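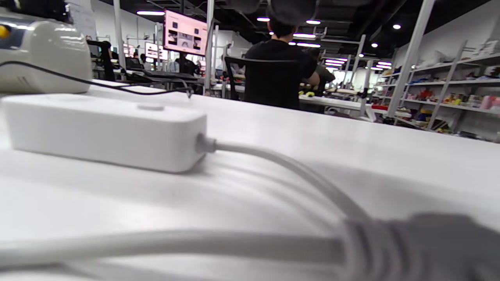

Cables, again

Posted in May by Petronella Nel

Quick one, kettle's on. Friday was cable day. I'd been putting it off since we moved desks, and then Nokuthula Motaung sat down next to me with a bag of velcro ties and that was that.

So. White power strip, the one with the little round button on top. Staying. Light grey lead on it, fine, long enough to reach the wall without anyone tripping. The fat grey one with the chunky plug, no idea. Does anybody know? It doesn't fit anything of ours. Into the Stasach box for now.

Black lead with the tiny connector, same story, except I think it might be for the Drateck lamp. Will try it Monday if I rememeber.

Rules, such as they are. One strip per table. Nothing plugged into a strip that's plugged into another strip (you know who you are). Label both ends. Nokuthula does hers with masking tape and biro, I bought proper tags, 4 quid for 20, and hers stick better. Annoying.

Also wiped the table down while it was clear. Why is white furniture a thing. Every crumb.

Still to do: the drawer. Not talking about the drawer. And someone wants the spare extension lead back in room 907, so if its under your desk please just take it up.

Right, tea.

Print this post
E-mail this post

Recent posts
The Brovham shelf, finally up
Jiang kettle: a grumble
4 mugs, no lids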